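News > Member News > Visits and Open Days

Chess pieces and a robot arm: the open day at Gidey

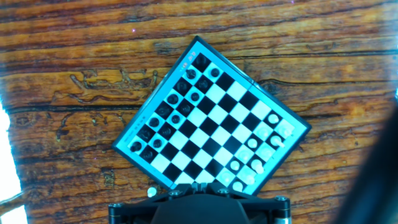

Elaine Bastos wanted to know why anyone would give a robot a travel chess set when full-size boards are easier to find and much easier to pick up from. She asked it before the coats were off, and it turned into the main subject of the afternoon.

Gidey held its open day at the Ustbridge workshop on November 29, 2024. The company makes control software for small robot arms, and most of its customers pack or sort light goods. Two groups went through, with 41 visitors in all, a good many of them from our own membership. The first group got the longer talk and the second got more time at the table.

The answer to Elaine's question was that small pieces show up small errors. On a large board an arm can be off by the width of a pencil line and still set a pawn down in a square. On a folding magnetic board the squares are narrow and the neighboring pieces are close. The magnets also pull. A piece let go slightly off center may slide or tip toward the one beside it, and the software has to allow for that.

The job shown was setting up the board, with no game played. The black pieces go in their two rows on one side, the white in theirs on the other, and the middle is left clear. A white piece waiting its turn lies on the wooden table beside the board. The arm has a small camera close to the gripper, so it looks down on the tops of the pieces. From that angle a pawn and a bishop are harder to tell apart than you would expect, and glare on the pale squares makes the white side the more difficult one. The staff said they leave the lighting uneven on purpose, as customers' buildings are rarely any better.

The program that plans the moves is called Nuvavwood. It was trained on 2,423 recorded placements, collected over the summer by staff guiding the arm by hand. We asked whether that was a lot. The reply was that it was enough for one board and one table, and that a different set would mean recording more.

Visitors were allowed to move a piece while the arm was at rest and then start it again. There were questions about speed, too. The arm is slow, and a person could do the same job several times over while it works. Gidey made no claim otherwise. What they are selling is the method, which they hope to use next on small machined parts for Rokitz, where the trays are also tight and the parts also roll.

The workshop has five parking spaces and the lot next door is private, so anyone going in future should use the street. The stairs to the upper floor are steep, but the demonstration table is at ground level.

A second open day is planned for December. Members who would like to go should give their names to the office, and say whether they prefer the talk or the table time.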